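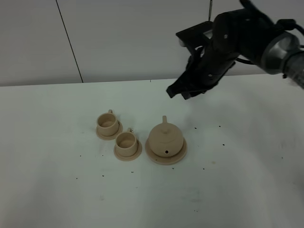 Abb. 1: Greifer über dem Teeservice, Finger leicht geöffnet. Kanne rechts, die beiden Tassen links davon.

Projektbericht: Greifplanung für kleine, einfarbige Objekte

1. Aufgabe

Im Praktikum sollte eine Software entstehen, die aus einer Punktwolke Greifposen für einen Zweifingergreifer berechnet und eine kollisionsfreie Bahn dorthin plant. Als Testobjekt diente ein beigefarbenes Miniatur-Teeservice. Die Teile haben fast dieselbe Farbe und stehen auf einer hellen Tischplatte, eine Segmentierung nach Farbe liefert daher wenig Brauchbares.

2. Aufbau der Software

Das System besteht aus 4 Knoten: Wahrnehmung, Greifplanung, Bahnplanung und Ablaufsteuerung. Die Wahrnehmung schätzt zuerst die Tischebene und entfernt sie. Der Rest wird nach Abstand in Cluster zerlegt. Cluster mit weniger als 40 Punkten werden verworfen, sonst meldet der Knoten auch Krümel als Objekte.

Für die Greifplanung verwenden wir die Bibliothek Turnent, die wir um einen eigenen Bewertungsteil ergänzt haben. Bewertet werden der Winkel zwischen Fingerfläche und Objektnormale, der Abstand zum Schwerpunkt und der freie Raum neben den Fingern. Die Bahnplanung läuft über Kiretti – hier haben wir nur die Grenzwerte für die Gelenkgeschwindigkeit angepasst.

3. Probleme

Untertassen und Geschirr landeten anfangs im selben Cluster. Der Planer schlug dann Griffe am Rand der Untertasse vor, und die Finger wären mit der Tischplatte kollidiert. Haoran Tang hat dafür eine zweite Stufe geschrieben, die jeden Cluster nach Höhe schneidet und nur den oberen Teil an den Planer weitergibt.

Die Henkel der Tassen fehlten in vielen Punktwolken ganz. Wir haben sie deshalb nicht als Greifpunkt zugelassen, sondern greifen über den Tassenrand.

4. Ergebnisse

In der Simulation wurden 692 Szenen mit zufälliger Anordnung geplant. In 96 Prozent davon fand die Software eine gültige Bahn. Die übrigen Fälle waren fast alle solche, in denen eine Tasse zu dicht an der Kanne stand. Am echten Arm wurde bisher nur das Anfahren der Vorgreifpose ausgewertet.

5. Offene Punkte

Die Kalibrierung zwischen Kamera und Armbasis wird noch von Hand gestartet. Die Schnitthöhe ist fest eingetragen und müsste für andere Objekte aus den Daten bestimmt werden.

Kommentare (3)

mliang
Wird die Tischebene bei jeder Aufnahme neu geschätzt oder nur einmal beim Start?

Haoran Tang
Bei jeder Aufnahme. Einmal beim Start war uns zu ungenau.

zadbridge_fan
Danke, die Sache mit der Schnitthöhe probiere ich am Sonntag bei mir aus.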